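Ticket: Otwood community stream drops to black when the bracket overlay loads
Opened by: Nuno Barros
Assigned to: Bindu Mathew
Priority: High (was Low, see below)
Status: Resolved, with one thing left open
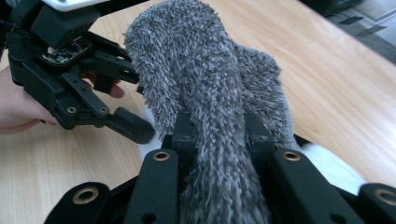

Nuno, 9:10 am
Raising this again as the October qualifier is coming up and the last ticket got closed with the note "could not reproduce". I can reproduce it whenever you like. I can reproduce it in front of an audience, and have.

What happens: the match feed is fine, the desk is fine, the sponsor bumper is fine. The operator cuts to the bracket scene and the program output goes black for 6 seconds. Then everything returns as though it had popped out for milk. Audio keeps going the whole time, so viewers get our casters describing a bracket in the dark, in some detail.

Peak viewers last time were 700, a record for Otwood. Judging by the chat log, a good portion of them stayed for the blackouts.

Setup: Zurix switcher, current firmware. Bracket overlay is the Kotian browser source, pulling live from the Grasier tournament page. Player machines are on their own switch.

Already tried:
Restarted the overlay. No change.
Restarted the streaming PC. No change.
Replaced the HDMI cable between the PC and the switcher. No change, but the new one is a nicer colour.
Asked the casters to stop saying "and we're back". No change.

Bindu, 9:45 am
Thanks. I didn't close the other one, for the record, but I have read it and I see your point.

Can you check the preview monitor next time it goes? I'd like to know if the black is coming out of the PC or if the switcher is doing it. Also send me the scene settings for the bracket, including the canvas frame rate.

Nuno, 11:20 am
Ran it five times. Preview on the PC is fine. Program out of the Zurix is black. So the PC thinks it's having a lovely day.

Settings attached. Main canvas is 60. The bracket source says 24. I don't recall choosing 24. I don't recall anybody choosing 24. It does give the semi-finals a certain cinematic quality.

Bindu, 11:32 am
That'll be a good part of it. A source at 24 shouldn't bother the switcher on its own, but look at the line below it in your export: "match output to active source" is ticked. Every time you cut to the bracket, the PC changes its output rate, the Zurix loses sync, and it goes black while it works out what it's been handed.

Please do the following:
1. Untick "match output to active source".
2. Set the bracket source to 60.
3. Save the scene collection under a new name. Leave the old one where it is.
4. Restart the streaming software and cut to the bracket ten times.

Nuno, 12:15 pm
Done. Ten cuts, 2 blackouts. A big improvement, and also still rubbish.

Both were on the cut from the desk camera. Cutting from the match feed is clean now.

Bindu, 12:40 pm
Is there a stinger on the desk scene?

Nuno, 12:44 pm
There is. It's the spinning trophy. I'd forgotten it had its own settings. It also says 24.

Bindu, 12:46 pm
Who made the spinning trophy?

Nuno, 12:47 pm
I'd prefer not to say in a ticket.

Bindu, 12:50 pm
Re-export it at 60, or swap in a plain fade and test again.

Nuno, 2:05 pm
Plain fade: twenty cuts, no blackouts, from every scene we've got. Re-exported trophy: twenty cuts, no blackouts, and it spins faster than it used to. It's a bit alarming at full screen, but I've been told it's staying.

Bindu, 2:20 pm
Good. Changing status to resolved. Please rehearse the full running order once before doors, with the Grasier page live and not on the cached copy.

Left open: the Kotian source dropped back to 24 when I imported your collection on my bench unit. It might be a default in the template. I've logged that separately. Until it's sorted, check the number after any import.

Nuno, 2:26 pm
Will do. I've put a sticky note on the monitor that says SIXTY.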